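Chapter 4
Care and Adjustment of the Hand-Held Gripper

Last updated: June

The previous chapter dealt with the wiring of the tool. The present one deals with its mechanical parts: the fingers, the linkages, the pivot screws and the ribbed pads. Most faults reported on a two-finger gripper begin in one of these, and most can be corrected at the bench with a screwdriver, a feeler gauge and a clean cloth.

Each finger is carried on a linkage that turns on pivot screws. A screw set too tight makes the finger drag near the end of its travel. A screw set too loose lets the pad tilt under load, and the two pads no longer meet along their full length. Ibarra's method, used throughout this book, is to tighten each screw until the linkage stops moving freely, then back it off until the finger closes under light pressure – no further. The screws on both sides are set in the same session. Adjusting one side alone shifts the closing line away from the center of the tool.
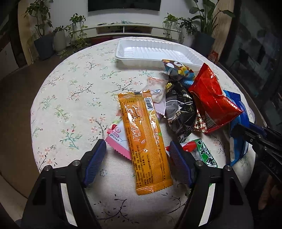 Thin foil packets are a demanding load for a worn gripper. The crimped end of a packet gives the pads very little to hold, and a small error in pad alignment that would pass unnoticed on a box will let the foil slip or turn. For this reason the acceptance test in Section 4.2 uses packets and is run on a cloth-covered table as well as on a bare one. Cloth moves with the fingertips and can be pinched along with the load.

The pads are inspected before the screws are touched. Dust and oil collect between the ribs and reduce grip in much the same way as wear does, so a dirty pad is cleaned first and judged afterward. Replace pads in pairs. A new pad facing an old one will close off center, and the error is easily mistaken for a loose pivot.

Where two grippers share a table, each is adjusted and tested separately. Results are entered on separate sheets.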